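A day in the public gallery

24 comments so far on my last post asking whether you can really just walk into a Crown Court and watch, so let me answer properly: yes! You can! You go through the security arch, you put your bag on the belt, you look at the lists on the wall and you pick a courtroom. I've now done it in Plendemlow four times and I'm hooked.

I went the first time in November, on a day off with rain coming down sideways, and I only meant to stay until it stopped. I came out at half past four having missed lunch. It was a fraud trial, and I'd always assumed fraud would be the dull one (spreadsheets, men in suits, more spreadsheets). Well, there were spreadsheets. But there was also a bookkeeper giving evidence for the best part of two hours about 264 invoices, every one of them for a delivery of office chairs to a building that had been knocked down. She was wonderful. The defence barrister kept trying to hurry her along and she would not be hurried. At one point she asked if she could have the page turned back, please, as she hadn't finished with it, and you could feel the whole room sit up.

What I love is the slowness of it. On television somebody blurts out the thing that matters and there's a gasp. In a real court the thing that matters goes by in the middle of a long answer about where the keys were kept, and then the judge says "just a moment" and writes it down, and you sit there thinking, hang on, was that it? Half the time I only catch on when the barrister comes back to it after the break.

Hema Venkataraman came with me last month and asked what I should have thought to ask the first time, which was who everybody is. So, from the gallery in our building: the judge is at the top under the coat of arms, the clerk sits just below facing the same way as the judge, the barristers are in the rows in front with their backs half turned to you, and the jury are along one side. The usher is the one in a black gown and no wig who seems to be everywhere at once. Ushers are the people to ask if you're lost. Ours told us which trial was about to start its closing speeches, and we'd never have found it from the lists.
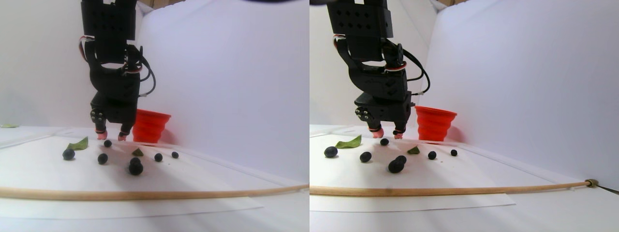
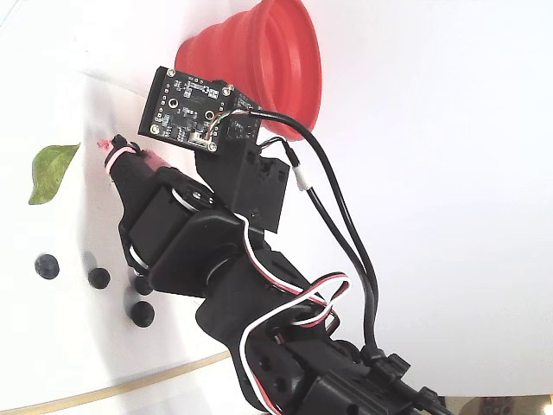
Red cup, white table.

Closing speeches, by the way, are the thing to see if you've only got one morning. The prosecution goes first and then the defence, and you get the whole story told twice in opposite directions by two people who know it inside out. The one Hema and I saw was a burglary at a hardware shop. I was completely convinced by the first speech. Then the second one started and within 15 minutes I was completely convinced by that too! I've no idea how jurors sleep. Hema thought guilty, I thought not, and we argued about it all the way to the bus station and then on the bus, quietly, in case any of them were sitting behind us.

A few practical bits for anyone thinking of going. Phones have to be off, properly off, and you can't take photos or record anything inside. Be careful with talking as well, even whispering, and try to slip in or out during a gap. If you're in a youth case or something private you won't be let in anyway, and there'll be a notice on the door. Dress how you like, but I'd bring a jumper – Court 3 is freezing whatever the season. Our café shuts at two, and the sandwiches go long before that, so eat early or bring something you can have out on the steps.

And do be ready for some of it to be sad. I don't want to sound as though I'm off to the theatre. I walked into a sentencing on my third visit without really knowing what it was, and a mother was having her statement read out to the court. I stayed, since leaving in the middle felt worse, and I thought about it for days. The judge was very kind to her and very plain with him. I'm glad I heard it, though I wouldn't go looking for another one in a hurry.

Several of you asked if I ever found out how the fraud trial ended. I did, by ringing the court office and giving them the case number (copy it down from the list, it saves such a lot of trouble). Guilty on two counts, not guilty on the third, and the third was the one I'd have put money on. I'd love to know what went on in that jury room and I never will.

I'm going again next week if work lets me. There's an arson listed, due to run for eight days, and I'm hoping to catch the fire investigator. If anyone local fancies coming along, leave a comment and I'll meet you by the security arch at quarter to ten.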